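Section 4. Camera streams and the grasp check

Read section 3 first. If the Bumura bridge isn't running, nothing below will work.

You need: Radwan planner open, kitchen scene loaded, sim paused. Both arms at rest. Open the stream viewer from the Tools menu and step through the saved views. They should look like these.

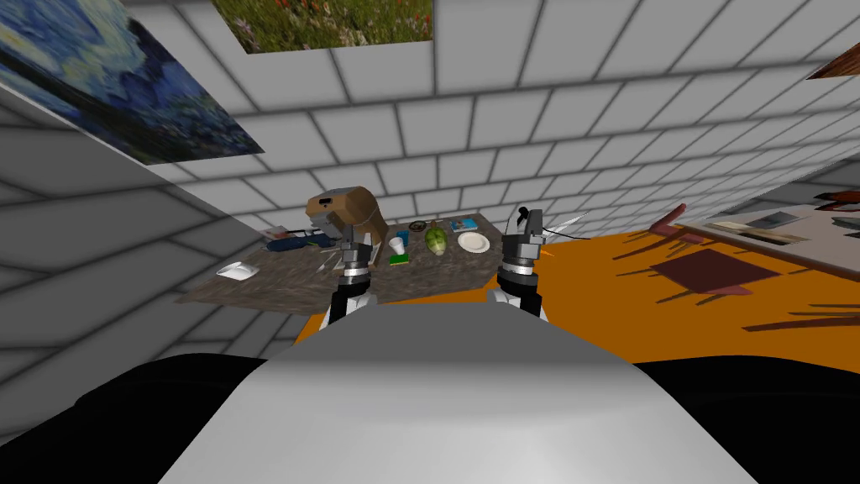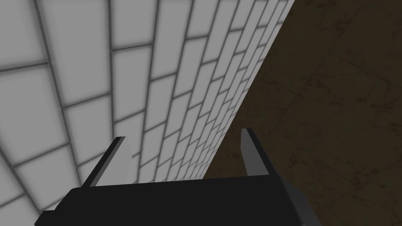
Sim renders, all four, default lighting.

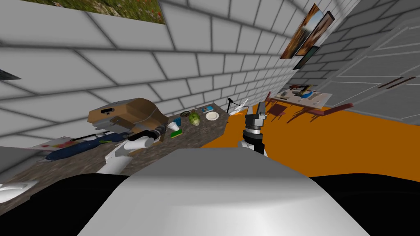
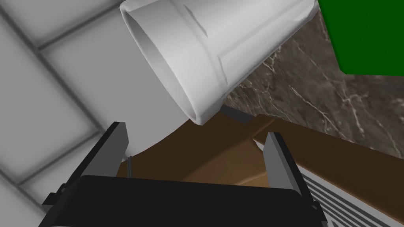 Kiều Vũ adds that if your tiles come out flat gray with no grout lines, the texture pack didn't unpack — rerun the fetch script before touching any planner setting. Also that half the "perception bugs" sent in on the old build were this. Check it first, please.

4.1 Match streams to arms

1. Open streams.cfg. One line per camera: head, wrist_left, wrist_right.
2. Unpause. Jog the left arm a little. Only wrist_left should swing. Head view shows the arm moving, background stays put.
3. If the wrong wrist view moves, swap the two names in streams.cfg and save. Do not swap them in the viewer, it forgets on restart.
4. Set the viewer port to 397. Same number in the bridge config.
5. Restart the bridge. Wait for "ready" in the log.

Note: wrist views are tilted. Walls and counter edges run diagonal. Leave it. The planner uses the raw orientation and if you rotate the stream the grasp poses rotate with it.

4.2 Set the object filter

1. Go to Perception, then Filter.
2. Confidence: 76. Lower and you get ghost objects on patterned counters, stone texture especially.
3. Min cluster size: 20.
4. Tick "ignore own body". The head camera sees the torso shell and the shoulders along the bottom of the view, and without this the planner treats them as an obstacle and wont move.
5. Click Apply. Then click Save. They are two diffrent things.

Note: cups. The filter makes a box around the whole cup, and a cup on its side gets a long box. Set shape to "cylinder" for cups by hand until the next release.

4.3 Dry run

1. Pick one target from the object list. Start with the white cup.
2. Press Plan. Ghost arm appears in the viewer.
3. Look at the wrist view for that arm. Fingers open, nothing between them, target ahead of the gap. If the target is off to one side, nudge the approach offset and plan again.
4. Press Step, not Run. Step moves one waypoint at a time.
5. At each waypoint check the log for "clear". Anything else, stop.
6. When you reach pre-grasp, press Hold. Do not close the gripper yet, closing is section 5.

CAUTION: Run skips the waypoint check. Fine in sim. On hardware, never on a first plan.

CAUTION: both arms share one collision map but have seperate planners. Plan one arm, finish or cancel, then plan the other. Two live plans at once and the second one doesn't know about the first.

4.4 If it goes wrong

Viewer black — bridge not running or port mismatch. See 4.1 step 4.

Plan fails right away — own body not ignored, or target out of reach. Move the base closer, replan.

Plan takes forever — timeout is set to 0, meaning none. Set it to 10 seconds.

Wrist view shows only wall and bare surface — normal at some arm poses. Select the target again and press Look At.

Object list empty — filter too strict, or you clicked Apply with the sim paused. Unpause, apply again.

Logs go to Rosalinda Dalisay with the scene file attached. Zip them. Mail opened Thursday mornings.

Next: section 5, Closing the gripper.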